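Can a machine do the chores yet? Mini fridge edition

Norkstead Home Notes, December

Readers keep asking whether it's worth waiting for a household robot before buying another mop. For most jobs, no. Keep the mop. Small fridges are a good test, and the chores that go with them are below, with a note on who should do each one.

Defrosting. You. Unplug the fridge, prop the door open and lay a towel along the bottom shelf. Never chip at ice with a knife.

Door seal. You. Warm water, a drop of dish soap and an old toothbrush. Dry it well. Close the door on a slip of paper and tug; if it slides out easily, the seal needs attention.

Outside of the door. A machine could manage a flat panel one day. Handles with a recessed grip collect grime in the corners, so use a cotton swab there. Old decals come off with a hair dryer on low.

Opening and closing. This is where robot arms are getting some practice. A small fridge is light, so a pull on the door can shift the whole thing. Hold the top with your other hand.

Raising it up. You, and a helper. Bricks work if the layers are level and every corner is supported. Put flattened cardboard underneath to protect tile, and check for wobble before you load any bottles.

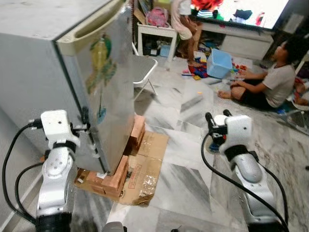

Two robot arms and a mini fridge on bricks, cardboard underneath.

Floor around it. Robot vacuums do well on bare tile and badly on toys. Pick up the small pieces first. Five minutes with a bin is enough in most living rooms.

Coils and vents. You, with a soft brush, twice a year. Leave a gap behind the fridge for air.

Next month: folding laundry, and why the fitted sheet is still your job.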